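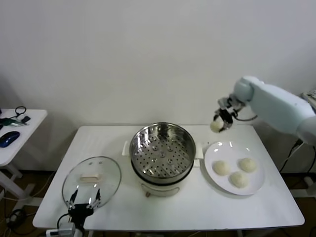
Steaming Buns at Home: speaker notes
Mokgethi Community Kitchen, 2022-12-08
Speaker: Lerato Mokoena

Opening (stay on the first slide)

Hello everybody, and thank you for coming out on a cold evening! I'm Lerato, and I have been steaming buns in small kitchens for years, first in a dented pan with a borrowed rack and now in a proper little electric steamer. I love this food. I love the smell when the lid comes up, and I love that you can do the whole thing on one end of a table.

Ask for hands: who has steamed a bun before? Who has steamed one and had it collapse? (Leave time, people like telling these stories.)

The kit

Keep it short. A pot, a basket with holes in the bottom, a lid, a plate. Point to the basket on the slide, because people at the back always ask about the holes. Steam comes up through them, so whatever you do, don't cover every last one. Three buns is a nice plateful for a small steamer and gives them room to puff.

Say how much I like a glass lid! You get to peek without lifting it. With my old metal one I was forever opening up to check, and out went all the steam.

Water

Fill below the basket, never touching it. Mine takes 900 ml and that lasts me through two batches with some left over. If you hear it go quiet, top up from the kettle, hot water only.

Loading

Small squares of parchment under the buns if they are fresh dough. Ready-made ones can go straight in. Leave a finger's width between them, more if they're homemade, they grow like mad.

Timing

My buns from the fridge get 13 minutes once the steam is really going. Fresh dough in the same size, the same. Frozen takes longer and I go by feel, so give a bun a gentle poke and see if it springs back. Filled ones need to be piping hot all the way through, so cut one open.

Then heat off, lid tilted a crack, and wait a little before you take it away. Brayan Condori taught me this in July and my buns have stopped wrinkling ever since. Say thank you to Brayan if he's in the room!

Lifting the lid

Slow down for this bit. Tip the far edge up first so the steam rolls away from your face. Handle only, the rim gets very hot. Put it down somewhere you've cleared beforehand. Same with the plate: have it waiting right next to the pot.

Lumpy tops

Somebody will ask. Mine come out a bit bumpy too and they taste wonderful. A longer knead helps if you want them smooth.

Questions, then tasting

Soy and chili at the side table, napkins by the door. Recipe sheets are in the Dresance folder, take two if you have a neighbor who bakes.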